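Assunto: Re: Kit de dois braços da Flendard - alguém já usou?
De: Birutė Venckus
Para: lista de automação de bancada

Gunārs Ozoliņš escreveu:
> Cara lista,
> estamos a comparar o kit de dois braços da Flendard com o da Pelden.
> O nosso trabalho é passar peças e copos entre caixas de plástico, em
> séries pequenas que mudam muito. O vendedor diz que tudo fica pronto
> em 2 dias. Gostava de ouvir alguém que o tenha na bancada há algum
> tempo, sobretudo a respeito das garras e da assistência.
> Cumprimentos,
> Gunārs

Caro Gunārs, caros colegas,

Peço desculpa antecipada pelo meu português, que aprendi já adulta. Temos o kit da Flendard em Tumelham desde setembro e posso responder a uma parte das suas perguntas. O da Pelden só vi numa demonstração, por isso não faço comparação directa.

Sobre os 2 dias: para a parte mecânica é verdade. Fixar as bases, ligar os cabos e montar as garras levou-nos uma tarde e a manhã seguinte. A calibração dos dois braços um com o outro, porém, custou-nos 3 dias a mais, e o manual trata este assunto numa só página. Recomendo que peça ao vendedor para incluir a calibração por escrito na proposta. Nós não o fizemos e pagámos a deslocação do técnico à parte.

As garras são o ponto que mais me interessa. Os dedos compridos são bons para descer dentro de uma caixa com paredes altas, e para nós isto foi decisivo na compra. Mas o corpo da garra é volumoso, e quando as caixas estão encostadas umas às outras é preciso pensar bem por que lado cada braço entra.
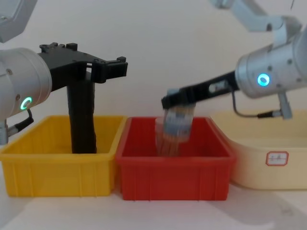

Com copos de plástico transparente tivemos duas dificuldades. A primeira é a força: o valor de fábrica é demasiado alto para paredes finas, e o copo deforma-se. Baixámos o valor aos poucos, e hoje guardamos uma receita separada para cada tipo de copo. A segunda é a velocidade. Se o braço sobe depressa com um copo cheio de varetas, o conteúdo balança e o copo roda entre os dedos. O programa permite limitar só a subida, mas esta opção está escondida no menu das trajectórias e demorei a encontrá-la.

Quanto à fiabilidade, depois de 1000 ciclos fizemos a primeira verificação. Os parafusos do suporte da garra esquerda tinham folga, os da direita não. Apertámos tudo com a chave dinamométrica e o problema não voltou. Verifique também o percurso dos cabos junto ao punho - no nosso caso o laço era grande demais e tocava na borda das caixas mais altas.

A assistência responde com cortesia, mas devagar. Para uma junta com defeito esperámos 14 dias pela peça. Se a sua produção não pode parar tanto tempo, negoceie um conjunto de reserva no contrato inicial, quando o preço ainda se discute.

Voltaria a comprar? Para séries pequenas, como as suas, penso que sim, com as condições que escrevi. Para um trabalho sempre igual parece-me um kit caro, e um braço simples com um bom alimentador faria o mesmo.

Posso enviar-lhe as nossas receitas de força em ficheiro de texto, se me disser qual a versão do controlador que lhe propuseram. As versões antigas não lêem o formato novo.

Com os melhores cumprimentos,
Birutė Venckus
Tumelham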